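Museologia e Património Local — apontamentos da aula 7
Docente: Kerstin Görtz

Retomamos a questão que ficou em aberto na aula anterior: o que acontece a uma coleção quando morre, ou simplesmente se cansa, a pessoa que a reuniu? O caso que vos trago é o da antiga estação de correios de Zotarville, que conheço bem e de que gosto muito (vão perdoar-me algum entusiasmo).

A coleção começou em casa de Waltraud Brinkmann, telefonista reformada, que foi guardando carimbos, balanças, sacos de correio e um quadro de ligações manual que ocupava quase toda a sala de jantar. Quando a família a doou ao município, vinha acompanhada de um caderno com 203 entradas escritas à mão. Reparem que esse caderno não é um inventário no sentido em que o estudámos: faltam dimensões, faltam proveniências, e há entradas que dizem apenas «a balança do primo». Mas é um documento precioso, e convém tratá-lo também como peça.

A inventariação ficou a cargo de Svenja Ostermann, que tomou uma decisão que discutiremos longamente: manteve a numeração original do caderno e acrescentou-lhe um segundo número, de gestão. Dá mais trabalho, claro, mas permite voltar sempre à voz da colecionadora.

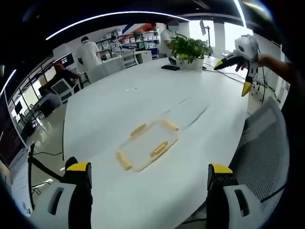
Quanto ao edifício, a sala de triagem foi conservada com os cacifos de madeira no lugar, e as 17 peças maiores ficaram no piso térreo, por razões de peso. O museu de Hadthorpe, com um acervo parecido, preferiu reconstruir um balcão inteiro com materiais novos — e eu confesso que ainda hesito entre as duas soluções, conforme o dia e a companhia.

Para a próxima aula, leiam o texto de Dirk Dreßler sobre doações privadas, sobretudo a parte das condições impostas pelos doadores, e tragam uma ficha de inventário preenchida para um objeto vosso, de casa. Quinze linhas chegam perfeitamente. As fichas em branco estão na reprografia, a partir das 15 horas.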